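6 min read

Hold off on the parade

Let me start with the nice part, so I can't be accused of skipping it. The Rundberg women won again, and they have now won six straight, and when you look up at the standings they are sitting in third. People at the gas station are talking about basketball in February. I like that. I would like it even more if I believed in it.

I don't, not yet, and I've watched every minute of this streak from section four with my coat on.

Start with who they beat. Four of the six wins came against teams below them, and two of those teams were missing a starter. The Keltov game is the one everybody brings up, and fine, Keltov is good. Keltov was also playing its third road game in a row and shot like it. They missed 15 free throws. If they hit half of those, we're all having a different talk, and the coach is explaining why she ran the same high screen on nearly every trip in the fourth quarter.

About that screen. It works because Kyriaki Tsolakis makes it work. She is the best passer this club has had since I started writing these, and she sees the weak-side corner before the defender does. In the second half against Fallitier she threw a bounce pass through three people that landed right in the shooter's hands, and the shooter was so surprised she traveled. That's the whole offense, though. When Tsolakis sits, the ball goes to the wing and stays there until somebody remembers the shot clock. I don't need a fancy chart to tell me that. I can hear the bench yelling the count.
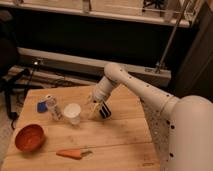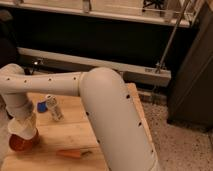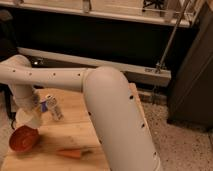
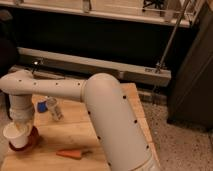
The club says she is on a "managed load." She played all but two minutes of the last game. I asked what was being managed and was told that it was an ongoing process. She's had the knee sleeve on since the holidays, and she has stopped driving left. Watch the next time she gets the ball on that side. She pulls up or gives it away every time, and a coach with any film at all is going to sit on her right hand and dare her. Fallitier started doing it in the third quarter and cut a comfortable lead down to one basket. We got out of there on a shot-clock heave off the glass, which the club's own recap called "a composed finish." I was there. Composed is one word for it.

Then there's the rebounding. I hear that the smaller lineup is a bold new style of play. Maybe so. It is also what you do when your backup center is in a walking boot and you didn't sign another one in the fall, when there were at least two available and the front office said it liked the group it had. The small lineup gives up second shots like it's being paid to. Against better teams those second shots go in. I remember the first Ghaffari game well enough, even if the folks making playoff shirts have forgotten it. They scored nearly all their late points from a step away from the rim, and our tallest player on the floor was a guard.

A few readers wrote in after my last column to say I'm never happy. One said I'd complain about a title. Could be! I'd like the chance to find out. But I've been around for a few of these runs now, and they tend to go the same way: a soft part of the schedule, a lot of noise, then a road trip, and by the time the snow melts we are back to hearing about next year. Two seasons ago it was seven straight wins and then a first-round exit in front of 159 people, because the game got moved to the small gym across the river and the club didn't tell the season ticket holders until that morning. I still have the email.

So what would change my mind? I'd like to see the second unit hold a lead for five minutes with Tsolakis resting. I'd like to see somebody other than her bring the ball up against pressure. The rookie guard can do it, or at least she did in preseason, and she has barely been off the bench since she threw that pass into the third row at Keltov. One bad pass. The starters throw a couple of those a night and get a pat on the back.

And I'd like to see them win at Ghaffari. That's the next real test, with 13 games left after it, and it's a nasty building to play in, low ceiling, loud, rims as tight as a bank. Ghaffari has two bigs who can both pass, and they don't help off shooters. If our side goes in there and keeps it close on the boards, I'll say so in this space and I'll mean it. If they win by making a pile of long threes, I'm going to want to see it again.

The game starts at 7, and the bus leaves the north lot at 4:30. Seats were still open when this went out. Bring cash for parking if you're driving yourself, as the lot there quit taking cards. I'll be the one in the upper corner with the coat on.

Questions, gripes or corrections: reply to this newsletter | © The Section Four Letter | Back to top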